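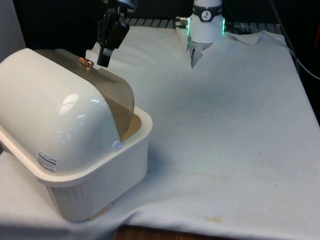 Hooded box, flap door down

Cats Indoors > Litter and Housekeeping > Senior cat and a covered box, am I asking too much of him?

iara_urrutia
Monday, January 5, 2026
Hello everybody, and happy new year to you and all your furry bosses! I've been reading this board for ages and finally have a question of my own, so please bear with me while I ramble.

My old boy Ots is 14 and has used a plain open pan his whole life. We moved to a smaller apartment in Grusgate before the holidays, and the only sensible spot for his litter is in the hallway between the kitchen and the bedroom. It's a lovely place otherwise (he has a window over a bird feeder and has never been so busy), but with an open pan there I'm sweeping morning and night, and I feel I should apologize to guests before they get their coats off. So I'd like to switch him to a hooded box with a flap door.

My sister thinks it's unkind to change things on a cat his age. He's healthy apart from some stiffness in his back legs. Has anyone done this with an older cat, and how slowly did you go?

Iara

marmalade_mom
Welcome, Iara! Ots sounds like a dear. I moved my two girls over when the younger one was 11 and it went fine, but I took it very gently. Bottom tray only for the first week, with their usual litter in it, then the hood with the flap taken off, and I left it that way for a good long while before I put the flap back. I'd keep the old pan around through all of it, too. Mine went back and forth between the two for a bit and then one morning the old one just stayed clean.

tonu_p
I'm going to be the grump here, sorry in advance. I have had cats for most of my life and I would never put a flap in front of one with stiff legs. He has to step up, push with his head and duck, all at the same time. It also holds the smell in, and that's nice for us and not so nice for him. My vote is a big open tray with high sides and one low end, and a good mat in front of it.

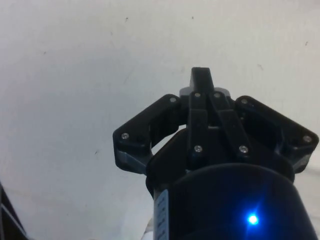
And please scoop twice a day whichever way you go. Most of the "my cat hates the box" posts I have answered over the years came down to scooping. I say this with love, I was lazy about it myself when I was younger and my cat let me know on the bath mat.

Tõnu Paulauskas

marmalade_mom
Tõnu, you know I adore you, but you say this in every single thread! Plenty of cats like a bit of privacy. My Pearl was a nervous wreck until she had a roof over her head.

tonu_p
And plenty of cats get cornered in there by the other cat. But fine, Ots lives alone, so I will give you that one.

fuzzbucket53
Coming in somewhere in the middle. We use a hood with no flap and have for years. You lose some of the smell control, but the litter mostly stays put and our old lady can see who's coming down the hall, and she cares about that a great deal. I also changed from Feteck to a finer unscented litter around the same time, and I regret doing both at once, so if I were you I'd leave the litter alone until he's settled. She sulked for almost 2 weeks and I never did find out which change she was mad about.
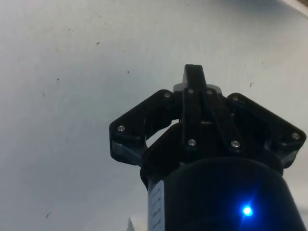

For the step, we put a folded yoga mat in front so she gets a little lift and doesn't slide on the floor. You could mention the stiffness to your vet as well, if you haven't. Ours found some arthritis we'd put down to her being a bit grand.

iara_urrutia
Oh, thank you all so much, I read these out loud to my sister over the phone and she's firmly on Team Tõnu. I think I'll try it the slow way, tray first and then the hood with no flap, and if he's happy like that he may never meet the flap at all. The vet visit is already booked for February, but I'll call and ask if they can take him earlier.

One more question while I have you. The hood I'm looking at on Fuvitz has great reviews, but they don't give the height of the entrance anywhere. Is it rude to ask the seller to measure it?

tonu_p
Not rude at all. Ask for the height from the floor to the lip, and measure what he steps over now so you can compare. And give the old fellow a scratch from me, even if he ends up under a roof.

marmalade_mom
He's softening! Keep us posted, Iara, and we'd all love to hear how the bird feeder is going too.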